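A Friday at the Tuominen lab

I had wanted to see the Tuominen robotics lab for ages, so when the open day came up in August I took the early train and was at the door well before they unlocked it. Worth every minute!

Most visitors went straight for the big arms in the hall. I ended up on the second floor, where Casimiro Villanueva was showing Ronder, the group's method for training a robot's grasping policy in simulation before it ever touches hardware. The idea is simple enough to explain over coffee (he did, twice). The policy sees only through a virtual camera mounted behind the gripper, and for each training run the software swaps the colors and surface patterns of the room around it. After enough variety, the policy stops leaning on the background and starts paying attention to the things it has to pick up.

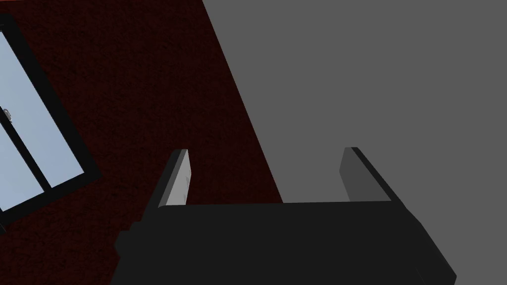 What got me hooked was how plain the simulator is. I had expected movie-quality rendering, and Casimiro laughed when I said so. They tried fancier lighting in an earlier version, called Wovadix, and it slowed everything down without helping the grasps much. Now they spend the computing time on variety. You get a speckled dark red wall with a window in it right up against flat, featureless gray, and the gripper is a few clean black shapes with two fingers. A person would never paint a room like that, but the policy has to cope with it all the same. One training set has 2,000 of these rooms.

Then we went next door to see the trained policy on the real arm, a Nilex. It had never practiced on that table. In the group's own tests it picks up 90 percent of the objects on the first try, and I watched it lift a sponge, a tape roll and somebody's glasses case (I was holding my breath for that one). It dropped a spoon, went back for it and got it.

The demo room closes at 5, and I was still asking questions when they started switching off the monitors. Casimiro says the next version will vary the camera angle too. I've already asked to be on the list.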